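About us

Hello from Plellotix!

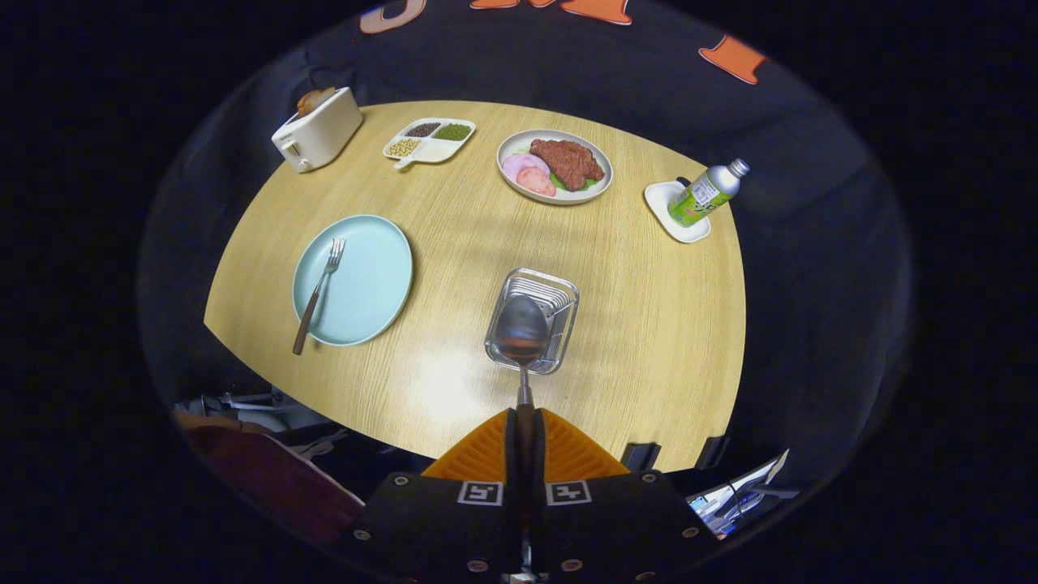
I'm Saskia, and I started Plellotix because I wanted robots to be good at the boring end of dinner. Clearing up, mostly. We're a small company in Prulton, on the first floor above the old Sitompul carpet showroom (the sign's still up, so look for that when you visit), and there are 11 of us now, which feels like a crowd when the kettle's on. We teach machines to handle everyday kitchen things by doing the jobs ourselves first, with a gripper held in the hand, over and over again. A spoon is a surprisingly good place to begin. You pick it up by the handle, get the bowl over the plastic tub with the rest of the cutlery, and then there's the fork on the blue plate to think about, and the toast, and a bottle lying on its side in a little dish. Visitors always want to go straight for the bottle. I always say spoon first!

We open our doors every September and it's my favourite bit of the year. Last time 71 people came up the stairs, including a whole class of nine-year-olds from Plarkeo Primary who were far better at it than the grown-ups. Everybody gets a go. You squeeze the handle, the fingers close, and after a couple of tries you stop looking at your hand and start looking at the spoon. One gentleman stayed until we were putting the chairs away and has since sent us a box of his mother's old serving spoons, all different sizes, and they've been brilliant.

Teguh Jugah runs the demonstrations and the software (he'd want me to put the software first, sorry Teguh). He and I met at evening classes and spent our first winter working out of my spare room with one table and a very patient cat. He's the one to ask about how the markers work and how a recording becomes something a robot can learn from. Ask me about the food, or where to park.

If you can't wait for the open day we also do group visits, schools and clubs especially. They last 90 minutes and we can take up to 30 people, split into two lots so there's room around the table. There's a lift at the back of the building, just ring the bell and one of us will come down. Tea and biscuits are on us, and do tell us beforehand about any allergies as there's usually real food out.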